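Monday 16 August 2021

Bench notes, sorting of the demonstration table (continued from previous page)

Today I wanted to finish the question of the surface. The light wooden table is nice to look at, but everything small that falls on it is difficult to find again, and the oval tray slides too easily if somebody leans on the edge. So the white foam board stays, at least until September. It is clamped at the edges with the small metal clamps. I tried first the double-sided tape from Fluko, but it pulled the paint from the test piece in the corridor and I did not want to explain this to the owner of the table.

The foam board has one disadvantage: it shows all the dirt. I do not mind it very much. Dirt which I can see is dirt which I can brush away. Please do not use the wet sponge on it, only the dry brush. The sponge made the other board go soft at one corner and we had to throw it in the garbage.

About the tray. We have compared the dark green one with the grey one from the Irkari order. The grey one is deeper, and for me the walls are too high for working over them with comfort. The green one has low walls and rounded ends, and one can take it by the rim. I prefer the colour also, because against the white board the outline is very clear even when the lights near the window are turned off. The catalogue number is 1449 if someone needs to order a second one. Write it on the list by the door, please, and not on a loose paper.
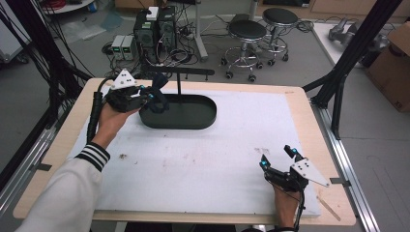

Oval tray on the foam board, bar behind, rod rising in it. Left end held at the rim.

The bar with the pegs is still a little bit of a problem. The pegs point down and that is what I wanted, but the rod is thin and I have the feeling that with a full load the bar will turn. In the afternoon I hung washers on it, one peg after the other, and stopped at 9 pegs. It held. I left it for the coffee break and when I came back it was at the same height against my pencil mark. This is not a proof, I know. A thicker rod from Cabrera would be better, but then the foot of it takes more place in the tray. To be discussed.

Height of the tray wall: I measured 13 mm on the inside. In my older note I wrote another value, which was for the outside, so please ignore it.

The wooden stick at the lower right corner belongs to the table. I use it for pushing the tray back to its position without touching the bar. It was put two times in the recycling bin already. I will paint one end of it red when I find the paint.

Floor side: the cables beside the computer towers are again in a tangle. I made this tidy in autumn and I cannot say when it became like this. The two stools on wheels should stay to the right, otherwise they roll over the cables. I have asked Veltance for the long cable sleeves, no answer until now.

To do:
brush the board
second clamp on the right side, a bigger one if we have it
try the bar with the heavier washers
ask for the price of the thicker rod
pencil line around the tray, so that it always goes back to the same spot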